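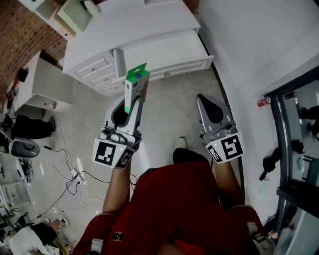 About Drondmont

Home Services Rates About us Notes Contact

Drondmont is a home organizing company. We go into houses and apartments and put away the things that have no place, or have a place that doesn't work. We have been doing it long enough to distrust most of what is written about it, including some of what we used to write on this page.

The old version promised a calmer life. We took it down after a client asked how we knew. We didn't. We knew that her spare batteries were now in the top drawer of a dresser in the back room, and that her husband could find them without calling her at work. That is the sort of result we can stand behind, and it is the sort we sell.

What we do

Most of our work is small. A dresser, a hall closet, the shelf over the desk, the floor under the desk. People often call expecting us to do the whole house, and sometimes we do, but we would sooner start with one piece of furniture and see whether it holds up for a month. If the drawers have gone back to what they were, doing the other rooms the same way would be a waste of your money.

We open every drawer before we suggest anything. A tidy front tells you very little. Behind it there may be three drawers of boxed cold medicine, lip balm, printer ink, and chargers for phones that left the house years ago, and one big drawer with a single tablecloth in it. The big drawer is usually the problem. People save it for something large and then nothing large ever goes in, or else it takes everything. We tend to give it the boxed things, standing up, tops showing, so you can read them from above with the drawer pulled all the way out. Narrow drawers are better for things you grab without looking.

We do cables. We know that many organizers don't, or will only hide them in a box with a lid and charge you for the box. A box full of tangled cord is still tangled cord. We unplug what can be unplugged, work out what each one belongs to, and put the power strip where a person can reach the switch. If a cord turns out to belong to nothing, it goes in a bag with a tag on it and you get to decide. We don't throw away cords. We made that mistake once with a hearing aid charger and paid for the new one.

We do floors, meaning the things that live on them. Bags, fans, speakers, shoes, the vacuum. Some of these belong on the floor. A fan that is used every night doesn't need to be carried to a closet every morning to satisfy us.

What we don't do

We don't ask whether an object makes you happy. A box of bandages doesn't make anyone happy and you should still own one.

We don't sell bins. This surprises people, and it has cost us income, so let us explain. Bilover and Dukus both make storage inserts, and we have used both in clients' homes when the client already had them. They are fine. But when the person giving you advice also earns a cut on the plastic, the advice tends to involve plastic, and we noticed that happening to ours. We now use what is in the house first. Shoebox lids are good drawer dividers. So are the bottoms of cereal boxes, though they look terrible, and if you mind that then go ahead and buy the nicer kind.

We don't fold things in a special way. Kaede folds shirts in thirds, Cathal rolls them, and neither has been able to show that it makes any difference by the end of the week.

We don't publish before-and-after stories with the client's feelings in them.

Who we are

Sayaka Hoshino started the company after nine years in hospital supply rooms, where a thing put back on the wrong shelf was a real problem and got treated as one. She still does the first visit on most jobs. She asks a lot of questions and can be short with people who answer for somebody else in the household. If the dresser is your mother's, Sayaka will want to hear from your mother.

Bohumila Kováčik handles kitchens, bathrooms and anything with an expiration date. She reads labels for a good part of the day, and she keeps a written list of what was set aside, which the client signs before any of it leaves.

Cathal Ó Dubhghaill came from furniture repair. A drawer that sticks doesn't get closed, and a drawer that doesn't get closed gets things piled on top of it, so he looks at runners and knobs first. He will tighten a loose knob at no charge. He will also tell you that a dresser isn't worth saving, at some length, and you are allowed to disagree with him. Several clients have, and at least one of those dressers is still standing.

Kaede Yoshida does bedrooms, children's rooms and offices, and answers the phone. Kenta Yagi does the cables and shelving and drives the van. He was trained as an electrician and doesn't work as one for us - if he finds something wrong behind the wall plate, he will tell you to call somebody licensed, and he'll stop there.

How a visit goes

The first visit costs $244 and covers one room, or one large piece of furniture plus whatever has collected near it. Two of us come. Please don't clean up beforehand. We need to see where things land when nobody is expecting company, and a room tidied the night before only shows us where you put things in a hurry.

We take everything out of one drawer at a time. Some organizers like to empty the whole room onto the bed, because the pile looks dramatic, and then it's five o'clock and there is a pile on the bed. One drawer out, sorted, back in. Then the next. It's slow to watch. You may get bored, and it's fine to go and do something else as long as we can call you over to ask about a key.

At the end you get one sheet of paper with the drawers and shelves drawn on it and a few words on each. Tape it inside a cabinet door or throw it out. We used to put labels on the furniture itself, in a matching typeface, and we gave that up when we saw how many were wrong by the second visit. People move things to where they want them. When the label and the person disagree we go with the person.

There's a follow-up call a month later. We ask which drawer failed. There is nearly always one, and it's often a drawer we were pleased with. If it can be fixed by swapping two things, Kaede will talk you through it on the phone and there's no bill for that.

Does it last?

Some of it. We went through our own records in December and looked at the 41 households where we had been back at least once. The medicine and bathroom drawers had mostly stayed as we left them. Desk drawers had not. Open shelves were all over the place: good in homes where one person used them, poor everywhere else. We don't know how much of the good part was us and how much was that these were people who cared enough to call in the first place. Anyone in this trade who gives you a success rate should be asked the same question.

We have also stopped saying that an organized room saves you time. It may. Putting things back takes time too, and we have never seen anyone subtract it.

Where we work

Our office is on the second floor of the Fujimoto building, over the fabric store. There's a buzzer. There isn't a showroom, and the office is less tidy than you would expect, particularly Kenta's half. We travel anywhere we can reach and get home from in the same day, and we'll tell you on the phone if you're too far out.

Getting in touch

Call or use the contact form. Tell us which room, which piece of furniture, and what you can never find. If your answer to the last one is "everything," pick one thing anyway - scissors, stamps, the small screwdriver. We'd also like to know who else uses the room and whether they know you're calling.

If you only have one bad drawer, try this before you pay us. Empty it, wipe it out, and put back only what you have used since the last holiday. Leave the rest in a bag beside it for two weeks. If you go into the bag for something, it goes back in the drawer. You might not need us after that, and the first visit isn't cheap.

Page last revised May 30, 2018. Rates are checked each December and may change after that.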